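Courses > Robot Hands Lab > Handouts > Comparing grippers

We use cookies to remember your settings. By staying on this site you accept our cookie policy.

Week 7 notes: picking a gripper you can live with

Hi all, these are my notes from the lecture, plus the bits I skipped when we ran out of time (sorry, I got carried away with the linkage stuff again!). Bring them to lab. Iman El Idrissi has the sign-up sheet for the benches, so talk to her if your group wants the late slot.

We're comparing 3 setups this term: the Morkex parallel gripper on the small arm, the Lurar suction head on the same arm, and hand-held grippers that you move around yourself. The last kind gets the fewest questions and I think it deserves the most. You hold it, you squeeze, and the camera on the tool sees what the fingers are doing. There's no arm to plan for and no controller to tune, so you find out very quickly whether your finger shape is any good.

Things I look at first, before I touch any software:

Opening. How wide do the jaws go, and do the fingertips stay parallel on the way or swing inward? A swinging finger meets a box very differently from a sliding one.

Pads. Soft, textured, smooth, whatever you've got. Try the same object with each pad and write down which one slipped. Please write it down! Half of last year's reports said "the grip felt better" and I couldn't do much with that.

View. Open the jaws all the way and check that both tips show up in the camera. Then close them on something large and check again, and see how much of the object you've lost behind the fingers.

Soft things in a box are my favorite test. A stuffed toy squashes, the box walls get in the way of your knuckles, and you have to decide whether to come straight down or tip the tool. Put the box on a sheet and it may slide when you bump it – that's useful too, so leave it loose for at least one round. 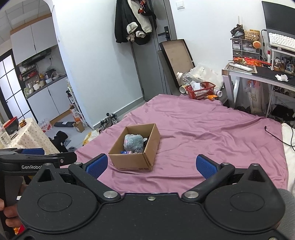 Should you test the hand-held tool and the arm on the same objects?

Use the same objects, the same starting spots and the same order, or your comparison won't tell you much. Your wrist is a lot more forgiving than a motor, and the only fair way to see how much it's helping you is to keep everything else fixed.

For the lab, each group does 12 tries per object with each setup. Log the try number, the pad, whether it lifted, and whether it held while you counted to 7. Leonilde Nogueira put the Kaufmann controller settings in the shared folder, so load those and leave the force limit alone until you've finished a full set. If the arm stops halfway, that counts as a miss. I know, I know.

One more thing on the Skullum log files. Last term's set has 1,151 tries in it, and the column called "width" is the commanded opening, which can be bigger than the gap you really got. I lost a whole afternoon to that. Plot a few by hand before you trust any average.

Reading for next time is the chapter on friction, and skip the proofs if they make you sad. Bring your log sheet on paper, with your group name on it.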